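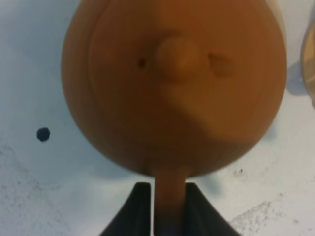
A reader in Verness wrote to say that my last column on bus fares was all very well, but that I had missed the worst of it: the paper ticket has gone, and with it the only proof she had that she had paid. She now buys her ticket on her phone, and when the phone is flat she walks.

She is right, and I should have covered it. Since October the number 4 between Verness and Barreto has taken no cash and printed no tickets. You can pay by card or through the Dillik app. The company says this makes boarding quicker. I have ridden the route most weeks since then and I would agree that it does, at the stops where everyone has a card ready. At the hospital stop it is slower, because people get on, find out, and get off again.

My view is that a public bus should take public money. Coins are still legal, shops still take them, and the people most likely to carry them are the people most likely to need the bus. A driver who has to turn away a man with the right fare in his hand has been put in a bad position by somebody in an office.

The case against me is cost. The council's own paper puts the price of handling cash on the Verness routes at 3309 pounds a year. I don't doubt the sum. Vans have to collect the money and staff have to count it. But the same paper gives the fee for the card readers in another table, forty pages later, and does not set the two side by side. Anyone who wants to compare them has to do it with a pencil.

There is also the matter of the paper itself. In my old wallet I have a ticket from the market bus, torn nearly in half, and it still tells me the fare and the stage. When the app loses a journey there is nothing to show. I was charged twice on a Saturday in the spring and it took 3 emails to get the money back. I had the time to write them. Plenty of people would have let it go, and I suspect plenty do.

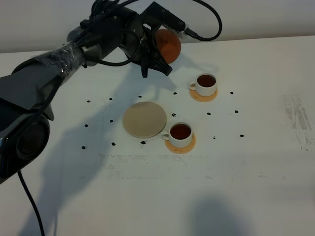 A black gripper above a white tabletop.

What I would like is modest. Keep the card readers, which work well enough. Put a cash box back on the 4 and on the Gester circular, which between them serve the hospital, the market and both sheltered housing blocks. Let people who can't or won't use a phone buy a strip of ten tickets over the counter at the post office, as they could before. Barreto already does this for its swimming pool and I have heard no complaints.

The petition in the library had 285 signatures when I last looked. The council will say that this is a small share of the town, and so it is. It is also a fair number of people for a sheet of paper next to the photocopier, which most bus users will never walk past.

The transport meeting is at seven in the evening, upstairs at the town hall, and the public can speak at the start. The last bus back to Gester leaves before it finishes – bring a card if you mean to catch it.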